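Home | Costumes | Props | Kitchen | Paint Table | About

Monster skin from the kitchen: tips for horror costumes and props
by Botond Bíró

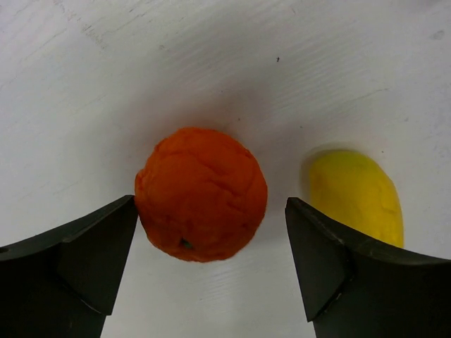

Orange, with the small dark mark of the stem end near the bottom.

Every February our small theater group, Sornent, plays one evening of old horror stories, and I am the person who makes the creatures. We have no money for silicone, so almost everything comes from the kitchen and the drawer with old sheets. I write down what works for me. If you have a better way, please use your better way.

Gelatin skin

Take 22 grams of plain gelatin powder and 200 ml of cold water. Let it stand until the powder has swallowed all the water, then warm it slowly in a pot of hot water. Do not boil it. Boiled gelatin becomes weak and it smells like a wet dog for the whole evening. Add two spoons of glycerin from the pharmacy and the skin will stay soft under the lamps.

Pour it thin on a baking tray which you have wiped with a little oil. When it is firm, peel it from the corner with a butter knife. Always try it first on the inside of your arm, when it has cooled completely.

Gelatin does not like sweat. For Gulyás, our tallest actor, I put it only on the cheeks and the neck, and the forehead I make from latex and tissue paper. Please ask the actor about latex allergy before you open the bottle.

Slime that stays where you put it

Most recipes give a slime that runs to the floor in one minute. I cook cornstarch with water, two level spoons for 300 ml, and stir all the time until it becomes clear and heavy. Green food color alone looks like candy. I add a very small amount of cocoa, and then it looks like something from the bottom of a pond.

Keep it in the refrigerator and make new for the next night. Food color goes into white cotton and does not come out, so the costume under the slime should be dark or should be something you do not love.

Tentacles

The legs of old tights are best. Fill them with strips of torn sheet and push the filling in small pieces with a wooden spoon. If you push big pieces you get a sausage. For the tip, twist the toe and sew it with strong thread.

For suckers I press hot glue rings on baking paper and lift them off after they are hard. Glue them to the tentacle with fabric glue. I tried once to put the hot glue directly on the tights and I had a hole as big as a plate.

Paint: thin coats, and mix some white glue into the acrylic so it bends. In Sorka, where we played in a school gymnasium, the paint without glue fell off like snow during the second story.

Eyes

Clear half balls from the craft shop, painted on the flat side. Begin with the black pupil, then the color, then white behind everything. It feels like the wrong order but you are painting from the back. A coat of clear nail polish on the round side gives the wet look.

Cleaning the kitchen afterwards

- Gelatin in the pot: fill with hot water, wait, pour it through a sieve. Never down the sink in big pieces.
- Latex on the brush: rub the brush with dish soap before you begin, and wash it immediately after.
- Cornstarch burned on the bottom: cold water and baking soda overnight.
- Cocoa and color on the counter: a paste of baking soda, and patience.

I keep one pot and one sieve only for creatures, and I have painted a skull on the handles so they do not go back to the soup. My wife asked for this after Kusance, the swamp king, was cooked in her good pan.

Next I want to write about teeth, but my first two sets were too thick and the actor could not say the letter S.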